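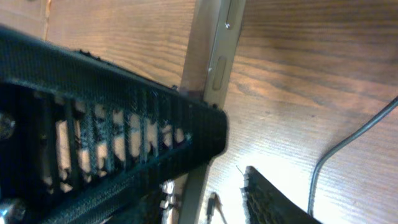

Fig. 1. A row of narrow slots separated by thin dark ribs.

12 shares · 3 comments

Introduction to Building Ventilation
Handout 4: Openings, louvres and free area
Araceli Soler

Last week we spoke about why air moves through a building. Today we look at the opening itself, and at one mistake that I find in student reports every year: the size of the hole in the wall is taken as the size of the opening for air.

Gross area and free area

The gross area is width multiplied by height. The free area is what remains when the ribs or blades are taken away. If slots and ribs have the same width, the free area is only half of the gross area. With an insect mesh behind, it becomes smaller again. Please always write which of the two areas you are using.

Case: the reading room at Planthorpe

The room has 24 seats and a floor of 479 square metres, together with the book stacks. Fresh air enters through louvres low on the north wall and leaves through the roof. The first design used the gross area in the calculation. In February the readers complained that the air was heavy by the afternoon, and the windows on the street side were opened, so the heating worked for nothing.

The store at Pendinbridge has the opposite problem. Its openings are too generous, and on windy days there is a draught at the packing tables.

Shape of the ribs

A thin rib with rounded edges disturbs the air less than a thick one with sharp edges. Deep slots give more resistance than shallow ones – this is often forgotten when a wall is made thicker for insulation. Sloping blades keep the rain out, but the air must turn, and every turn costs pressure.

For the seminar

Read the chapter on natural ventilation up to the section on chimneys. Then take the Vuvoldale plan and find the free area of the two openings in the hall. Show your steps, also when you are not sure of them. Cele group meets in the small room; the others stay here.

Share this page · 3 comments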